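Início | Núcleo de Robótica | Diário de projeto | Contactos

Diário do projeto Trilteo – 11 de setembro de 2026

Cumpre registar os trabalhos da presente sessão, dedicada à recolha de demonstrações de manipulação de tecidos. O grupo manteve o procedimento aprovado em agosto: operação manual da garra, um episódio por peça e anotação imediata na folha de controlo. A meta da fase continua fixada em 969 episódios, dos quais 443 se encontravam validados à hora de abertura.
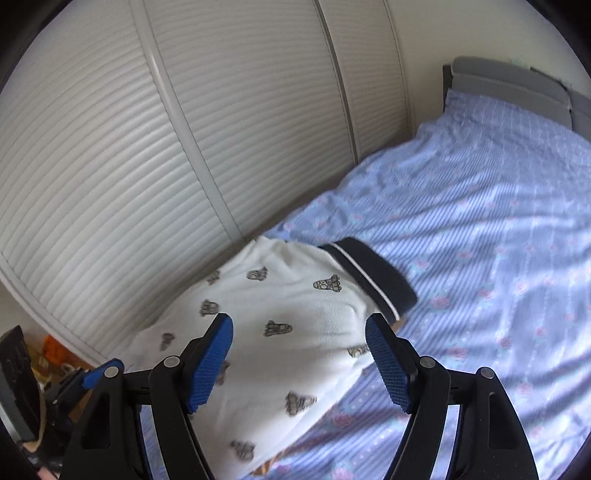

Tecido branco estampado sobre a cama, com a garra de pontas azuis.

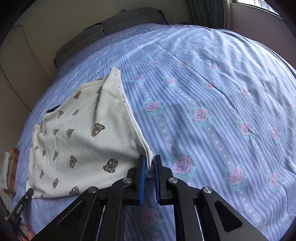 Os alunos do turno de Prarkau solicitaram que a pega pelo canto passasse a constar como categoria própria. O pedido foi aceite. Ficou ainda decidido que os episódios com mais de uma tentativa de pega serão conservados – com a devida anotação – até à revisão conjunta com a equipa de Partington.

Foram rejeitados 3 episódios por falha de sincronização. A cópia para o servidor de Prernby atingiu o limite de 200 ficheiros por lote e terá de ser retomada amanhã. Permanece por redigir a secção do relatório relativa às dobras, a cargo do turno da tarde.

Partilhas: 3 | Comentários: 0
Última atualização: hoje, pelo Núcleo de Robótica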